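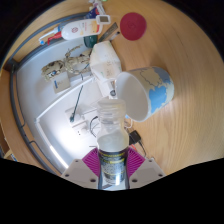
According to Halfdan Lauritsen, a deposit of 13p on a drinks bottle will make little difference to anyone who can afford the drink, and a great deal of difference to the shop that has to take the bottle back. He was speaking at a public meeting in Grinon on the town's bottle deposit trial, which is due to begin in August and run for four months.

Under the plan, shoppers will pay the extra 13p on most plastic drinks bottles sold within the town boundary. The money will be paid back when the empty bottle is handed in at any shop that has signed up. So far 97 have done so, among them both supermarkets, most of the newsagents and the kiosk at the bus station. Glass bottles, cans, cartons and milk containers are left out.

The meeting at the Corn Hall began at 7pm and went on for longer than planned. Most of the questions were about small shops. Several people wanted to know where a newsagent with one back room was meant to keep sacks of empties between collections, and who would pay if the sacks were stolen.

Nivaldo Portela, who is running the trial for the town council, said collections would be made twice a week from small shops and daily from the supermarkets. Shops with very little storage would be able to ask for an extra visit at no charge. A sack would count as collected once it had been sealed and its tag scanned, he said, and a shop would be paid for it even if it went missing later from the lorry or the depot. Sacks lost before that point would be the shop's own loss.

That answer did not satisfy everyone. Lauritsen said a sealed sack sitting in a yard overnight was worth real money to a thief and that the council had not thought about locks. Portela said he would look at whether lockable cages could be lent out, but he would not promise that they would be ready in time for the start.

The council asked residents for their views in the spring and received 1,072 replies. A majority were in favour of trying a deposit. The most common complaint was the cost to people who drink bottled water at home for health reasons, and the second was the trouble of carrying empties back into town from the outlying estates. A summary of the replies can be read at the library and on the council website.

As a result of the survey, two changes have been made. Bottles of water larger than two litres have been taken out of the trial, and a return point has been added at the Drurnix garden centre on the ring road, where there is free parking and a bus stop. Drurnix will take bottles during its normal opening hours, including those bought elsewhere in the town.

Collected bottles will go to the Vigfúsdóttir depot beside the old goods yard, where they will be sorted by colour and baled. Vigfúsdóttir already handles the town's paper and card. The company says it will take on extra staff for the trial but has not said how many. Lorries will use the Mill Lane entrance only, after people living in Station Terrace asked for them to be kept off their road in the early morning.

Bottles must be empty to be accepted. Caps may be left on or taken off. Labels should be left in place where possible, as staff at the till will check them for the deposit mark, a small green square printed beside the barcode or added as a sticker. Bottles without the mark can still go in the household recycling as they do now, but no money will be paid on them. A crushed bottle will be accepted if the mark can be read.

The sticker drew some criticism too. Smaller shops that buy stock from wholesalers outside the town will have to put the stickers on by hand. One shopkeeper said she sold several cases a day in warm weather and did not see when she would find the time. Portela said the stickers would be supplied free on rolls and that the council was talking to the two largest wholesalers about adding them before delivery.

There was also a question about people buying bottles in neighbouring towns, sticking marks on them and claiming money that had never been paid. Portela said each roll of stickers would be numbered and issued to a named shop. Till staff will be allowed to refuse a large number of bottles brought in at once and send the customer to the depot, where the numbers can be checked.

Money from deposits that are never claimed will be held in a separate account. The council says it will first be used to cover the handling fee paid to shops. Anything left at the end of the trial would go towards drinking fountains, with the park and the bus station named as the likely places. A request from the floor for a third fountain at the playing fields was noted.

Festden, the music weekend held on the playing fields, falls inside the trial period. Its organisers have said that deposits will be charged at the bars and food stalls and that there will be a return tent near the main gate. Campers will be able to hand in bottles there until noon on the morning the site is cleared. Bottles brought in from outside will be accepted at the tent only if they carry the mark.

Shops that have not yet joined can still do so until the end of July. Forms are available from the council offices and must be signed by the owner or manager. A shop may leave the trial with two weeks' notice, but it must go on taking back bottles until the notice has run out.

Lauritsen said after the meeting that he had not decided whether to sign. He would wait to hear about the cages, he said, and in the meantime he was ordering less bottled water and more cans.

A report on the trial will go to the full council in the new year. Councillors will then vote on whether to end the deposit, keep it as it is or extend it to cans. Questions about the trial can be sent to the recycling team by post or handed in at the council offices in Bridge Street.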